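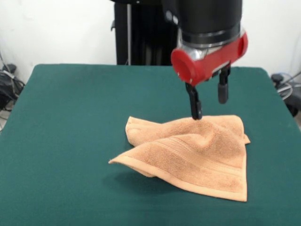
Thank-You Cards for the Whole Crowd

Last updated: December

If your kitchen table looks anything like mine this month, it is buried in paper scraps and half the glue sticks have lost their caps. That's a good sign, I think! It means the presents have been opened and the thank-you notes are getting written, and I have a new set of printable cards to help things along.

The set is called Skindow (my niece made the word up when she was small, and it has stuck around our family ever since). There are 3 designs in it. One has a row of little mittens along the bottom, one is a plain border with room for a child's big wobbly handwriting, and the last is a snowy street that Lilla Bíró drew from memory of her grandmother's town.

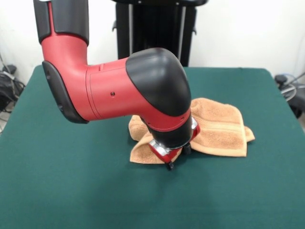 All of them print two to a page, and they fold down to fit a regular small envelope. I like a heavier paper for these, but plain printer paper works fine if you fold it twice -- that's how Pei-shan Tu does hers, and she mails more cards in a month than I do in a year. If you're printing the snowy street, set your printer to its best quality or the sky comes out stripey.

Now, what to write inside. My mother's rule was to name the gift, say one thing you'll do with it, and then ask a question so the other person has a reason to write back. Krisztina Fekete lets her boys dictate theirs and writes down every word, which gave us "Thank you for the socks, they are very long." I would frame that one.

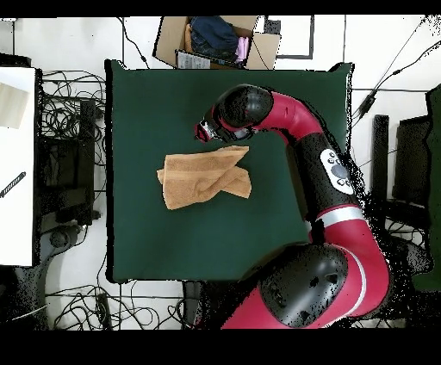
I've left the inside of every card blank this time, because so many of you asked. Jericho Sarmiento wrote from Merkville to say he'd been covering my printed verse with stickers for years, and he was so polite about it that I couldn't be cross. The verse is still there on a separate page if you'd like to cut it out and paste it in. 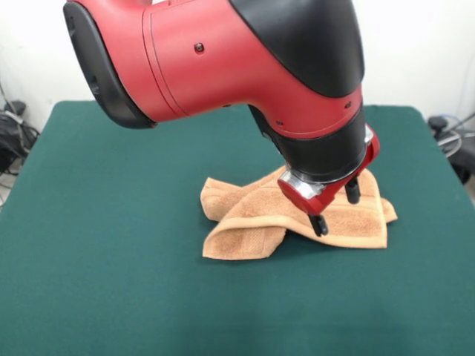
Tan towel on the green table.

Next up are the birthday cards for grandparents, and I'm still looking for ideas, so do send me yours. Anikó Erdős has already asked for one with a fishing boat.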